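We use cookies to keep this site working and to see which chapters get read. Accept all / Manage settings

Filed under: Study Skills > Free Sample Chapters

Chapter 4
Keeping a Card Index

What this chapter covers: why cards and not a notebook. What goes on one. How to file them so you can find them again. When to throw them out.

Most students start with a notebook. Fine for lectures. Bad for essays. A notebook keeps things in the order you met them, and that order is hardly ever the one you need when you sit down to write. You read about grain prices in October, then tithes, then grain prices again in a different book, and by spring the two halves are 90 pages apart and you've forgotten the second one exists.

A card doesn't care when you wrote it. One fact, one card. Shuffle them, lay them out on the floor, put two side by side that were never meant to meet. That is the whole method realy, and the rest of the chapter is detail.

The detail matters though. Students who give up on cards nearly always give up for the same few reasons: too much on each card, no source written down, or a filing system so clever they can't remember it by July. 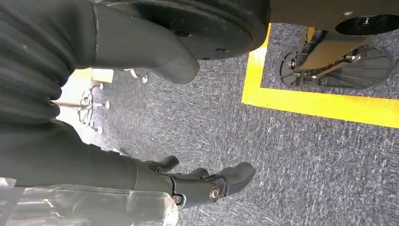

Nadhirah Wibisono objects that one fact per card is too strict, that some facts only make sense in pairs, and that she lost a good argument in her second year by splitting a date from the quarrel over it. Fair point. So, a softer rule: one card, one thing you might want to move. If two facts will always travel together let them share.

4.1 What goes on the card

Top left, the heading. Two or three words, no more. Top right, the source, short form, with the page number. Always the page number. You will think you'll remember and you won't.

Middle, the note itself, in your own words. If you copy a sentence exactly, put quotation marks round it at the time, there and then, not later. More trouble comes from missing quotation marks than from anything else in this book.

Bottom, leave a gap. Later you will want to add "see also" or "but compare Sutanto on this" and there has to be room.

Write on one side only. The back is where notes go to die.

4.2 A worked case: the Ternavholm harbour essay

We'll use the same essay all the way through Part Two. The question: why did the harbour at Ternavholm lose its trade to Korari? The student has read seven books and articles and made around 200 cards. Sounds a lot. It's a term's reading, a few cards a day.

First sort is by heading. Silting in one pile, tolls in another, the fire, the new road. Straight away you see that the tolls pile is fat and the road pile is thin. That tells you where to read next, or it tells you the road isn't worth a paragraph.

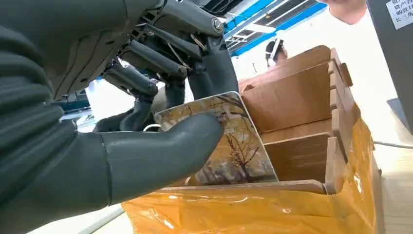 Second sort is by argument. Forget the headings now. Which cards say the decline was slow? Which say it was sudden? Some will go in neither pile, put those aside and dont force them. The silting cards will mostly land under slow. The tolls cards split, and that split is your essay: the early tolls did little harm, the later ones did a great deal, and Sutanto and the older writers disagree about which year things turned.

Third sort is the running order. Lay them out in the order you mean to write. Read down the line. Where you have to jump, a card is missing, so write it, even if all it says is "link needed here".

Before you go on to 4.3, make ten cards from whatever you are reading this week and try the first two sorts on them. Keep the cards. You'll need them again for the exercise on cross-references.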